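Inicio | Reseñas | Brazos y pinzas | Software | Contacto

Skellora de Palta: reseña del paquete de manipulación

Skellora es el paquete que Palta vende para programar tareas de agarre sin escribir código. Se instala en un brazo ya montado y la licencia cuesta 288 euros por puesto. Lo usamos 19 días en el taller de Trurkgate, con un teléfono de sobremesa como objeto de trabajo. 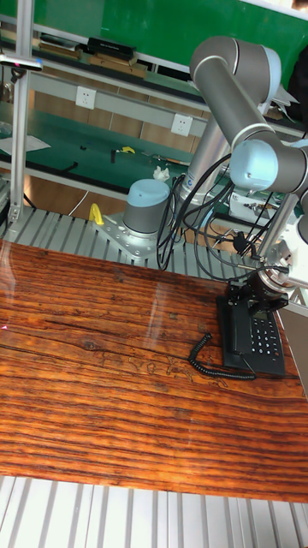 La pinza sobre el auricular, con el cable rizado suelto sobre la mesa.

La instalación nos llevó 2 horas, casi todas dedicadas a la calibración. El editor de trayectorias es claro y permite corregir un punto sin repetir los demás. El manual es peor — 9 páginas, sin índice y con capturas de una versión anterior.

Los cables rizados son su punto débil: el programa trata el auricular como pieza rígida y hay que añadir a mano los puntos de paso. Con el auricular ya fuera de la base, la altura de aproximación se ajusta desde el mismo panel.

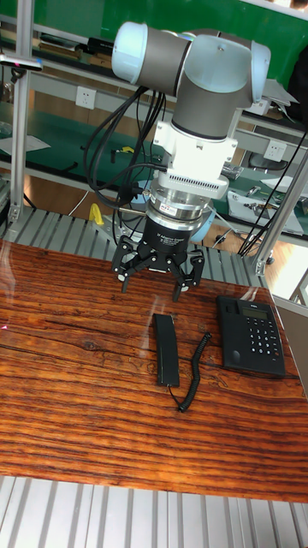
Soporte y precio

El soporte, que lleva Adeyemi, contesta por correo y solo por la mañana. La ampliación a un segundo brazo se paga aparte.

Usamos cookies propias y de terceros. Aceptar | Configurar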